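# Windshield Replacement and Camera Calibration: Common Questions

Uswood Auto Glass, updated March 23, 2020

**Does every windshield replacement need a calibration?**

No. Calibration applies to vehicles with a forward-facing camera mounted behind the glass, usually near the mirror. If the car has lane departure warning or automatic emergency braking, it probably has one. A rain sensor alone does not need calibration, but it does need a new gel pad.

**What is the difference between static and dynamic calibration?**

Static calibration is done indoors, with the car parked on a level floor and a printed target set at a measured distance. Dynamic calibration is done on the road with a scan tool connected. Some vehicles need both, in a fixed order. The vehicle maker decides which method applies.

**Where do the target distances come from?**

From the service information for the model and year. Distances are measured from the wheel centers or the front bumper, depending on the maker. We do not reuse figures from a similar model.
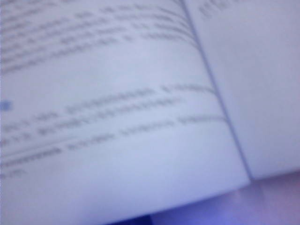
**How should the car be prepared?**

- Remove heavy items from the trunk and back seat.
- Arrive with the fuel tank at the level given on your booking sheet.
- Set the tires to the door placard pressure.
- Tell us about any suspension or wheel alignment work done since November.

**How long does it take?**

Glass replacement and static calibration together take 3 hours on most cars. Dynamic calibration depends on traffic and weather. It needs clear lane markings and cannot be completed in heavy rain.

**When can I drive after the glass is fitted?**

The release time depends on the adhesive, the temperature and the humidity. It is written on the work order. Leave the retention tape in place overnight and do not use a pressure washer for 7 days.

**A warning light came on after the work. What should I do?**

Treat the driver assistance features as unavailable and call the shop. Do not clear the code yourself. The stored data shows whether the fault is in the camera, the bracket or the wiring.

**Can you calibrate a car if the glass was fitted elsewhere?**

Yes, after an inspection of the bracket and the glass in front of the camera. If the bracket is loose or out of position, calibration will be refused until it is corrected.

**Who do I contact?**

Bookings: Chaimae Helmy. Technical questions and calibration reports: Botond Pap, bay 6, weekdays. Please have the VIN ready.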